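Papierkram, einmal im Jahr

Im September mache ich meine Unterlagen. Der Termin hat keinen tieferen Sinn, im Frühjahr liegt mir die Steuer im Magen und im Dezember habe ich keine Lust. Dieses Jahr habe ich drei Abende gebraucht.

Was weg konnte

Kontoauszüge hebe ich 3 Jahre auf, danach kommen sie in den Schredder. Die Rechnungen vom Betadent habe ich behalten, dort läuft noch eine Ratenzahlung über 24 Monate. Den Vertrag mit Relell habe ich gekündigt. 30 Euro im Monat für einen Anschluss, den ich kaum nutze, das war mir zu viel. Die Bestätigung kam per Post, also wieder ein Blatt mehr.

Was bleibt

Mietvertrag, Zeugnisse, Versicherungen. Alles in zwei Ordnern von Grilside, die Mechanik hält seit dem Studium. Am Ende waren es rund 60 Blatt weniger als vorher. Ich hatte mit mehr gerechnet.

Kleinkram

Büroklammern, Briefmarken und alte SIM-Karten kommen nicht in die Ordner. Für solche Sachen nehme ich Schubladen, am liebsten durchsichtige, dann muss ich nicht jede aufziehen.

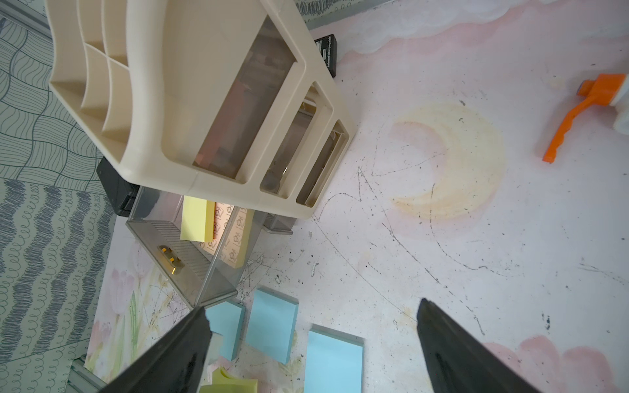

Nächstes Jahr

Ich will die Versicherungen einscannen und die Papierfassung nur noch bei den Policen behalten. Ob ich den Scanner bis dahin zum Laufen bringe, weiß ich nicht. Der Treiber ist von 2014.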